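One gripper or a pair? Budget for small team

Songül Aksoy
We plan to buy hand-held grippers to record training data for our robot arm. The people will pick up bags, pouches and similar things. Is 2 sets enough for 13 people? We must order in May.

Prerkik
Buy 3. One always is broken.

Jodolix
Two is fine if you make shifts. Keep money for spare fingers and printed markers – we forgot this in our first budget.

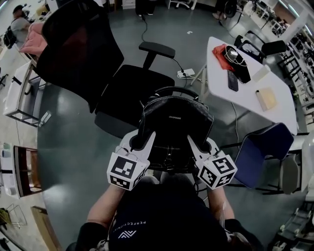

Also ask the seller for the delivery time of spare parts. We waited 26 days.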